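Cleresix Sign-in Terminal for Schools

Supplied by Brimow Education Equipment, Prornside

The Cleresix terminal is a wall-mounted or desk-mounted unit for recording student, staff and visitor movements at the school office. It replaces the paper sign-out book and prints a dated slip for any student who leaves or returns during the school day.

Each unit holds up to 2000 student records. Parents and carers sign by finger on the screen, select a reason from the school's own list, and hand the printed slip to the office. Records are sent to the school's enrolment system every seven minutes, or at once if the office presses Update.

Schools may set separate lists for medical appointments, sport, excursions and family leave. Only staff with an office login can change a record after it has been saved, and the earlier entry is kept.

Specifications

Model: Cleresix 710
Mounting: wall bracket or desk stand (please state when ordering)
Slip roll: thermal, 37 metres
Languages on screen: 7
Power: mains, with battery backup
Warranty: two years, return to Prornside

The optional Rønning card reader allows senior students to sign in with their existing library card. It is fitted before delivery and cannot be added later.
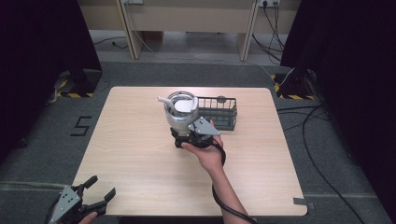
The desk stand is intended for a level counter or table at standing height, with the power point behind it. Schools should allow clear space in front of the screen for a parent who may be holding a small child or a bag. Liquids should be kept well away from the slip printer. A metal kettle with a spout belongs on a separate surface, and water damage is not covered by the warranty.

Orders for installation before the start of a term should be placed at least four weeks ahead. Brimow does not carry out installations in August - units ordered in that month are delivered in September.

Contact Brimow | Terms of supply | © Brimow Education Equipment | Back to top

This site uses cookies to remember your quote list. Accept | Manage settings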